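Rudurov rally past Joravero in overtime behind Hồ's 55 points

Kha Hồ scored 55 points, the most of any player in the league this season, and Rudurov came back from 17 down to beat Joravero 118-114 in overtime.

The guard made 19 of 31 shots and went 11 for 12 at the free throw line. He scored 24 after the third quarter, including the jumper from the left elbow that tied the game at 106 with four seconds left in regulation.

"I missed my first four and the coaches told me to keep going to the same spots," Hồ said. "After that it was a normal night until the end."

Joravero led 62-45 late in the second quarter and looked comfortable. They had nine 3-pointers by halftime and had turned the ball over only three times. Rudurov switched to a smaller lineup to start the third, with Hồ guarding the ball full court, and the lead was down to six by the time the fourth began.

Joravero had a chance to win it in regulation. After Hồ's tying basket they called time out, moved the ball to half court and got a clean look from the right corner, but the shot hit the side of the rim at the buzzer.

Overtime was slow. The teams combined for two field goals in the first three minutes. Hồ put Rudurov ahead for good at 112-110 with a driving layup, then found center Vi under the basket for a dunk on the next trip. Joravero got back within two with 19 seconds to play before Hồ made both ends of a two-shot foul.

Vi finished with 16 points and 14 rebounds in 41 minutes. He played the whole fourth quarter with four fouls.

Rudurov have won six straight and moved into third place, 2 games behind Prurner. They trailed at the half in four of those six wins. Hồ is averaging 33 points over the streak, up from 24 before it began, and most of the increase has come at the line. He is getting there ten times a night, twice as often as he did in the first half of the season.

Joravero dropped to fifth. They have lost three overtime games this year and were outrebounded 52-38 in this one. Their bench, which had been the highest scoring in the league, managed 13 points.

The 118 points were a season high for Rudurov. The combined total of 232 was the second time the teams have gone past 228 against each other this season. Joravero won that earlier meeting by five.

Rudurov stay home for their next game, against Prurner, with tipoff at 7:30 p.m. A win would cut the gap at the top of the table to one with nine games left. Forward minutes will be a question. Two Rudurov starters played more than 44 minutes, and backup forwards have been short since one went out with a sprained ankle. The team said he is expected to return before the playoffs open in June.

Joravero start a three-game road trip.
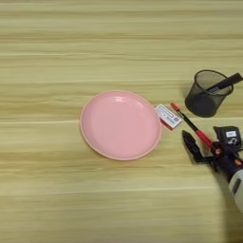
A pink plate on a wooden tabletop.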